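Mellville Residence Services
Household Advice: Game Rooms and Shared Living Areas

Caring for Video Game Equipment in the Living Room

This page is intended for residents who keep a game console, controllers and discs in a furnished living room. It covers placement, cleaning, storage and the protection of furniture. It replaces the sheet handed out in February and was prepared by Kristóf Bakos of the furnishings office. Where the manufacturer's instructions differ from the advice given here, the manufacturer's instructions should be followed.

Placement of the console

A console requires free air on all sides. It should not be placed in a closed cabinet, under a television with a low stand, or directly on carpet. Leave a hand's width behind the unit and do not stack discs, mail or a second device on top of it. If the console is to stand upright, use the base supplied with it.

Cables should run down the back of the furniture and be gathered with fabric ties. Plastic zip ties are not recommended, as they are easily pulled too tight and must be cut off with a blade whenever a cable is changed. Label each plug at both ends before moving the equipment. Masking tape and a pencil will do.

Before equipment is set down on a polished surface, the surface should be cleared and wiped with a dry cloth. Drinks belong on a separate side table.

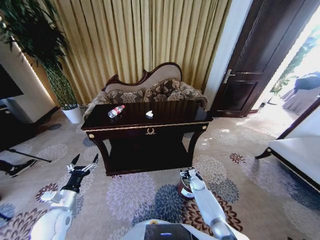
Console table with gold trim and a lower shelf.

Polished tops mark easily. Place felt pads under any device with hard feet, and check rubber feet twice a year. Some rubber compounds soften with warmth and leave a dull ring in the finish. A ring of this kind can often be reduced with paste wax on a soft cloth, rubbed in the direction of the grain. Residents should not attempt to sand or refinish furniture supplied with the apartment.

Controllers

Wash hands before play and keep snacks that leave oil or crumbs away from the controllers. For regular cleaning, switch the controller off, disconnect it, and wipe it with a cloth that has been dampened and wrung out well. A wooden toothpick, drawn gently along the seams, will lift out most of the dirt that collects where the two halves of the shell meet. Do not spray any cleaner directly on the buttons.

Sticks that drift or buttons that stay down should first be treated with a few short bursts of compressed air. Hold the can upright. If the fault remains, run the calibration tool in the console's settings menu before paying for a repair.

Controllers with removable batteries should be emptied before a long absence. Those with built-in batteries keep best when left partly charged in a cool, dry drawer.

Discs and cartridges

Wipe a disc in straight lines from the center outward with a clean microfiber cloth. Circular wiping can leave scratches that follow the track. Toothpaste, furniture polish and window cleaner should not be used. Cartridge contacts may be cleaned with a cotton swab and a small amount of rubbing alcohol, then left to dry fully before the cartridge is inserted.

Store cases upright, as books are stored, and away from radiators and direct sun.
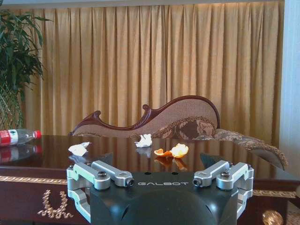
Shelves of cases should be dusted from the top down. Households with a large collection may wish to keep a written list. The shared game library in the Brarnero building holds 783 titles, and each one is entered on a card with its shelf number and the date it was last borrowed. A notebook will serve the same purpose at home, particularly where games are lent to neighbors.

Dust and ventilation openings

Vacuum the vents once a month with a soft brush attachment, with the console unplugged and fully cool. Do not open the casing. In homes with pets, the monthly interval should be shortened to every two weeks.

Fan noise that continues after cleaning should be reported to a repair service. Residents may contact the Todent repair counter in Room 17, open until 4 p.m. Loose screws, cracked plugs and swollen batteries should be brought to the same counter. A swollen battery must not be charged, pressed or placed in household trash.

Lending and shared use

Equipment on loan from the Brynjólfsdóttir common room must be returned with all of its cables. The loan bag has a pocket for each item, and the contents list is sewn inside the flap. Headsets should be wiped at the ear pads and microphone before they are handed in. Replacement ear pads may be requested on Form 94.

Saved games on shared consoles are kept for 40 days after last use. Residents who wish to keep them longer should copy them to their own storage before returning the equipment.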